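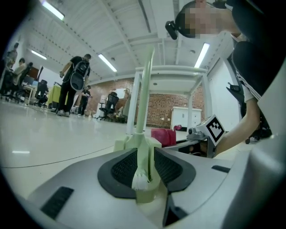
Figura 7.1. Dos almohadillas de goma negra con la superficie finamente texturada, una a cada lado de una varilla verde pálido.

CAPÍTULO 7
El rozamiento: la fuerza que nos sostiene

Intenta imaginar una mañana sin rozamiento. Te despiertas, apoyas los pies en el suelo y no consigues dar un paso. La manta ya se ha escurrido de la cama, los cordones no guardan el nudo, los clavos se deslizan fuera de la pared. ¡Ni siquiera podrías sujetar el lápiz con el que subrayas esta página! Pocas fuerzas trabajan tanto para nosotros y reciben tan mala prensa: en los capítulos anteriores la hemos despreciado una y otra vez («supóngase una superficie perfectamente lisa»), y ya es hora de darle el sitio que merece.

Empecemos con un caso de almacén. Mandla Motaung quiere mover un cajón de 70 kg sobre un suelo horizontal de madera. Empuja con suavidad y el cajón no se mueve; empuja más y sigue quieto. Cuando su fuerza horizontal llega a 418 N, el cajón arranca de golpe y, una vez en marcha, le cuesta bastante menos mantenerlo en movimiento. En esos pocos segundos cabe casi todo el capítulo: una fuerza que crece a la par que el empuje, un valor máximo que no puede superar y un segundo régimen, más débil, cuando las superficies ya deslizan.

Llamaremos rozamiento estático al primero y cinético al segundo. El máximo del estático se escribe

F máx = μe · N

donde N es la fuerza normal y μe un número sin unidades que depende de la pareja de materiales. Para nuestro cajón, N = 70 · 9,8 = 686 N, de modo que μe = 418 / 686 = 0,61. Fíjate en lo que falta en la fórmula: el área de contacto. Si el cajón se apoya sobre una cara más estrecha, el resultado apenas cambia, y eso sorprende a casi todo el mundo la primera vez.

La explicación es preciosa y hay que buscarla a escala microscópica. Dos superficies que a simple vista parecen lisas solo se tocan en las puntas de sus rugosidades, como dos cordilleras puestas una sobre otra. Al aumentar la carga, esas puntas se aplastan y el contacto real crece. La goma va un poco por libre, porque se deforma mucho y se amolda al relieve del otro cuerpo; volveremos a ella en el apartado 7.4, con neumáticos y suelas de escalada.

Antes de seguir, deja un libro sobre una tabla e inclínala despacio. Anota el ángulo en el que empieza a deslizar. Lo necesitarás muy pronto.

Contenidos relacionados
Capítulo 5. Las leyes de Newton
Capítulo 6. Planos inclinados y poleas
Práctica: el ángulo crítico
Lectura: por qué chirría una puerta
Problemas resueltos de rozamiento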